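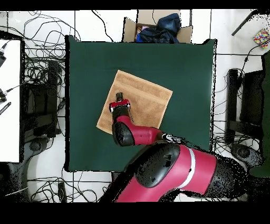

Why can't we just play one good demonstration back a thousand times? Someone in the March group asked me that, and I've put it at the top of the notes ever since, so let's start there.

You can play it back, and for about one towel it'll look great! Then the cloth lands at a slightly different angle, the recorded path goes exactly where it went before, and the gripper closes on nothing. Cloth is mean that way. A mug moved an inch is still a mug, but a towel moved an inch has probably wrinkled too.

So for the Brutenholm unit we record lots of demonstrations, and we want them to differ. My own set last term was 169 episodes (I threw out 37 of them, mostly my fault, mostly from rushing the grasp). Turn the towel a bit between runs. Start the arm from somewhere new now and then.

Things I'll nag you about when you're driving:

Press down before you close. The finger needs to meet the cloth, and new drivers nearly always stop too high.

Move at one steady pace – if you stop to think halfway, the pause goes into the data and the robot learns to stop and think as well.

If you miss, recover and keep recording. I like a few of those in every set, just label them "recovery" in Skiddale.

Watch the elbow. Everybody stares at the gripper and forgets there's a whole arm behind it.

For next time: record 26 episodes per pair, towel only, and write down which ones you'd throw out and why. Bring the list with you, even if it's embarrassing.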